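Teaching by Hand at the Satby Laboratory

The Manipulation Group has completed the first stage of the Gollton programme, in which tasks are shown to a robot by people working with a pair of hand-held grippers. The group recorded 341 demonstrations at the Satby site, many of them with soft foam parts.

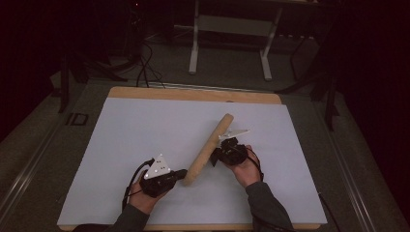 Marijke Lambrechts remarked that new demonstrators tend to work too quickly, and that a slow, even pace has given the more useful recordings — even where a grasp had to be corrected midway.

The second stage will open in December. Staff wishing to take part should write to Kipchumba Rotich.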